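Looking After a Dark Table

I do love a dark table, but goodness, every crumb and smudge shows! My own routine is simple enough: a soft cloth, barely damp, wiped along the length and never in circles, then a dry one straight after.
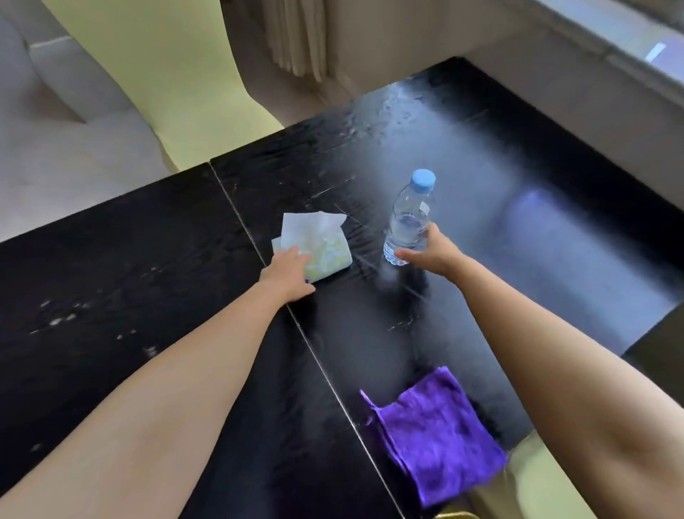 For pale scratches I like a little tinted wax, rubbed in with a fingertip and left for 8 minutes or so before buffing (a brown crayon will do in a pinch, and I've used one more than once). 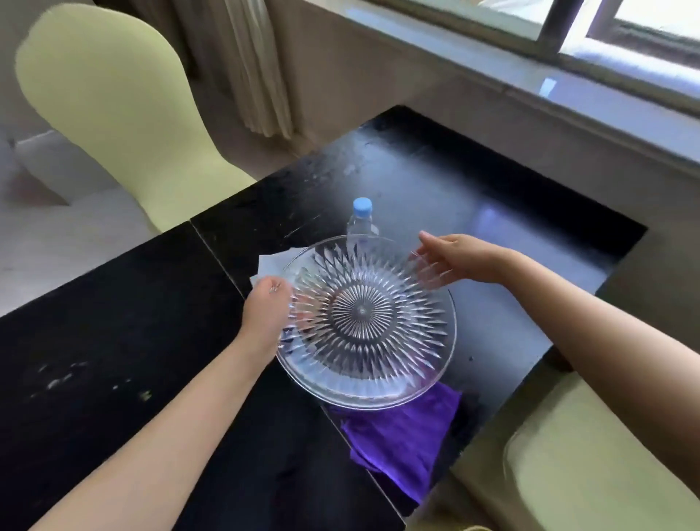
Felt pads under vases and lamps are worth every penny, and I change mine each February, when the house is quiet and I'm glad of a small job.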